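Home | Archive | Workshop | About | Contact

This site uses cookies to remember your settings. Accept | Manage

Sorting the markers, part 3

Friday, January 9, 2026

The marker drawer at Willemton had not been cleared since the move. In December I pulled out 70 pens and kept the ones that still wrote a clean 14 cm line on copier paper. The rest went in the trash -- including a full set of Fontes fineliners I had stored tip up, a mistake with that ink.

Survivors get a second check on the big beige table. Blue and orange were next, with the small clear box in its black stand close by. The towel stays at the left edge for wiping barrels. 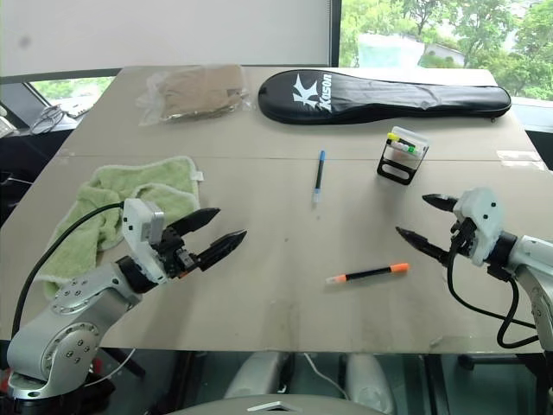 Storage rules

Markers with one tip stand cap down. Markers with two tips lie flat. The box takes the short ones, and anything over its height goes back in the drawer. Thandeka Zwane wrote to suggest sorting by ink base before color. I tried it for a week and kept it -- solvent inks now sit in the back row.

Next job is the highlighters, 25 of them.

Recent posts
Relabeling the paper trays
Vallatano notebooks: binding notes
A drawer divider from scrap card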